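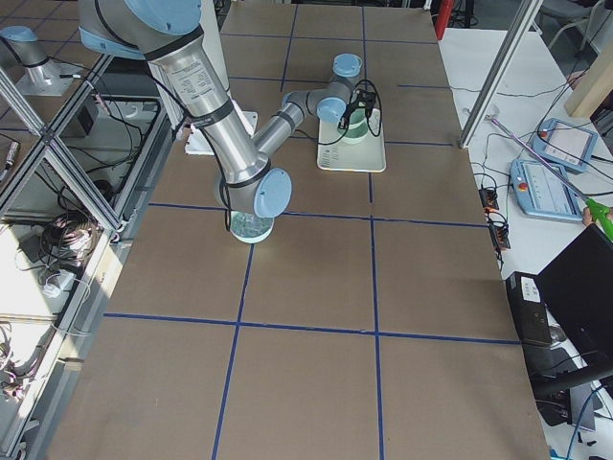 ケラー(Kelar)のクラフト紙テーブルロール 幅広タイプ

作業台や食卓にさっと敷いて、終わったらくるっと丸めて片づける。当店で長くご愛顧いただいている、茶色い無地のテーブルロールのご紹介です。

もともとは、店主の私が自宅の台所で使うために取り寄せたものでした。子どもの工作、年末の保存食づくり、鉢植えの植え替えと、うちのテーブルはとにかく休む暇がなくて、布のクロスを洗っては干し、洗っては干し……という毎日だったんです。そこへ取引先のサデマ(Sadema)さんから「こういうのもありますよ」と見本をひと巻きいただいて、使ってみたらもう手放せなくなってしまいました。お客さまにもおすそ分けのつもりで店に並べたのが始まりで、今では開店以来の常連さんがまとめ買いしてくださる品になっています。

紙の風合いについて

色は素朴なクラフトの茶色、模様はありません。漂白していないので、ロールごとに色の濃さが少しずつ違います。前に買ったものより明るいな、ということもありますが、どうぞ気になさらないでくださいね。表はなめらかで鉛筆もクレヨンもよくのり、裏はややざらっとしています。私は裏のほうに水彩を塗るのが好きです(紙は波打ちますけれど、それもまた味かなと)。

巻いてある紙ですから、広げた直後は端がくるんと戻ってきます。敷く前に反対向きに軽く巻いて、ひと呼吸おいてから広げると落ち着きます。折りじわは布のようにアイロンをかけなくても、何度か手のひらでなでれば目立たなくなりますよ。

テープで区切ると、ぐっと便利に

この紙の楽しさは、上からテープを貼ってテーブルをいくつかの区画に分けられるところにもあります。おすすめは濃い紺色のマスキングテープ。茶色の紙によく映えて、離れた席からも線がはっきり見えます。

教室を開いていらっしゃる方には、生徒さんごとの場所分けに使っていただいています。ビスリッツ(Bisulitz)という小さな焼き菓子の工房では、包装の日に「箱」「リボン」「カード」と区画ごとに置き場を決めているそうで、これを始めてからリボンの行方不明がなくなったと喜んでくださいました。うちでは餃子の会のときに、皮の場所、具の場所、包み終わったものをのせるお皿の場所、と分けています。小さい子も線が引いてあるとちゃんと守ってくれるんですよね。口で言うより早いです!

テープをはがすときは、紙の面に沿わせるようにゆっくりと。勢いよく上に引くと紙の表面が薄くむけることがあります。貼り直すつもりのときは、粘着力の弱いものをお選びください。

仕様

品名:テーブルロール 幅広
メーカー:ケラー
素材:紙(無漂白クラフト)
色:茶(無地)
長さ:40メートル
芯:紙製
原産国:チェコ
価格:1本 3,980円(税込)
4本セット:14,800円(税込)

幅は90センチです。四人掛けの食卓ならたいてい一枚で足りますが、大きな作業台では二枚を少し重ねて、裏からテープでとめてください。表からとめると、ものを滑らせたときに引っかかります。

いっしょに使いたいもの

フバーチェク(Hubáček)の卓上カッター台
ロールを横に寝かせて、引き出した紙を刃に当てて切る台です。はさみでまっすぐ切るのがどうも苦手、という方にぜひ。鋳物でどっしりしていますので、お届けの箱も重たいです。玄関先で持ち上げるときは腰にお気をつけください。

サデマの紺色マスキングテープ
上でおすすめした濃い紺色のものです。幅は2種類ございます。区画の線には太いほう、名前を書いた紙をとめるには細いほうが使いやすいと思います。

お客さまの声

アヌンツィアータ・グラッソさまから、お手紙をいただきました。お許しをいただいて、一部をご紹介します。

「料理教室の長いテーブルに敷いています。生徒がレシピのメモを紙にそのまま書きこむので、帰りにはその部分を切り取って持って帰ってもらいます。粉だらけのメモですけれど、みなさん大事にしてくださいます。ひとつお願いを申しますと、もう少し幅の広いものがあれば嬉しいです」

幅の広いものについては、同じご要望をほかの方からもいただいておりまして、ケラーに問い合わせているところです。決まりましたらこのページでお知らせしますね。

お使いになる前に

防水の加工はしていません。水をこぼしたときは早めにふき取って、下のテーブルまでしみていないかご確認ください。赤ワインやビーツの汁は、残念ながら下まで通ります(わが家の食卓にうっすらと丸い跡があります)。熱いお鍋を置くときは必ず鍋敷きをお使いください。火のそばでのご使用はおやめください。

食品を直接のせる用途の紙ではありませんので、生地をこねたり、切った野菜を置いたりするときは、板やお皿をはさんでいただきますようお願いします。

保管は、湿気の少ないところに寝かせて。立てておくと下の端がつぶれて、引き出すときに紙がななめに出てくるようになります。私は戸棚の一番上にのせています。

送料とお届け

1本から承ります。長い箱になりますので、宅配ボックスには入らないことが多いです。お受け取りの時間帯をご注文時の備考欄にお書き添えいただけると助かります。4本セットは送料をこちらで持たせていただきます。

月曜日は発送をお休みしています。日曜の夜にいただいたご注文は、火曜の朝いちばんに荷造りいたします。紙の見本(はがき大)をご希望の方は、お問い合わせフォームから「見本希望」とお送りください。無料でお届けします。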